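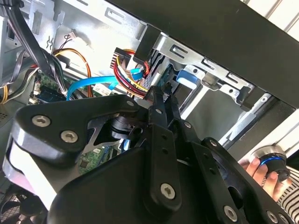 My mother said from the doorway that nothing good had ever come of taking the side off a thing that used to work, and that her own father had done it to a radio in the summer before I was born and they had listened to the neighbors' radio through the wall for four years afterward.

I told her it was different with computers. She said that was just what he had told her mother about radios.

She came in anyway and pulled up the kitchen stool, the tall one with the rung that slips, and settled herself with her coffee where she could see into the case. I think she had expected something tidier. So had I, to tell the truth, although I wasn't going to say so. There was a blue cable going straight across the middle of everything like a clothesline, and a whole fistful of red and yellow and black and white wires bunched up behind it, and a pair of orange ones that went off in a loop along the metal on business of their own.

"Which one is the recipes?" she asked.

I said the recipes were on the drive, and the drive sat in the silver cage, and the blue cable was what carried them out to the rest of the machine. She thought this over. She had bought the computer secondhand from Gowda's, on the corner in Arnley where the shoe repair used to be, and she had paid 121 dollars for it and carried it home on the bus in her lap because she didn't trust the luggage rack. Over the years she had typed into it every recipe her mother had left on cards, and then her aunts' recipes, and then the ones off the backs of flour bags, and after that she had just kept going, the way she does. There were letters in there too. There was a long account of the flood year that she had never shown anybody, and I only knew about it because she would say, now and then, over the dishes, "Well, I put that in the flood."

The last time the machine had started up properly, it had told her she had 3,064 files. She had written the number on the calendar from the bank, in pen, and she was proud of it.

"It could be only a loose plug," I said. "It could be dust."

"It could be your grandfather," she said, and drank her coffee.

I had a flashlight and a screwdriver and a page I had printed at the library, which began with a warning in capital letters and went on to assume I owned a different computer. The page wanted me to find a Zodero board. I looked for the word Zodero for quite a while, and my mother looked too, with her glasses pushed up and then pulled down again, and in the end we agreed to go on without it.

She wanted to know what the cables were wrapped in. She had worked at Ploltex for most of her life, back when they still made the braided cord for window blinds, and she couldn't see a cord of any kind without wanting it between her finger and thumb. She told me about the spools, 1,000 yards to a spool, and how the red always ran out first, and how the girls on the late shift tied their hair up with the ends. I had heard about the spools before. I had never heard about the hair, and I let the flashlight droop while she told it, so that for some minutes we were both just sitting there, with the light on the linoleum and the afternoon going by outside.

"Well, go on," she said at last. "Push on the blue one."

"Why the blue one?"

"You said it was the recipes."

So I reached in past the other cables and put my finger on the end of the blue one and pushed. I couldn't say whether it moved. My mother had already gotten down off the stool and was holding the plug in one hand, and looking around behind the bread box for the outlet.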